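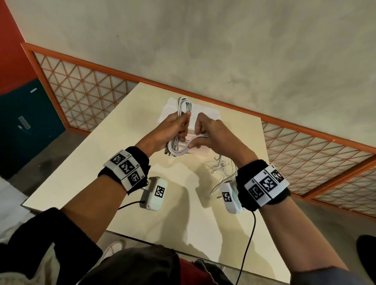
August 25, 2020

Cable sorting, bench 2. Carried on with the white leads from the Pemo box. Most had been put away in a hurry and the plugs were caught through the loops, so each one had to be opened out before it could be coiled again.

What works: find the plug ends first and let them hang free. Hold the top of the coil in the left hand and ease one loop out with the right. If it goes into a figure of eight, leave it like that, it lies flatter in the drawer than a round coil. Don't wind round the elbow, it puts a twist in.

Did 13 before lunch. 5 have splits near the plug and went in the scrap tub. Tarek wants to keep one of those for the connector, so ask him before emptying it.

The thin ones are worse. Leave them spread on the table and pick out the tips one at a time, pulling only makes it tighter.

Still to do: labels (Vasanthi has the roll), drawer 11, and the Ouazzani order, which can wait until October.

Muvent workshop notebook | Contact: Vasanthi Krishnan, ext. 151 | Back to top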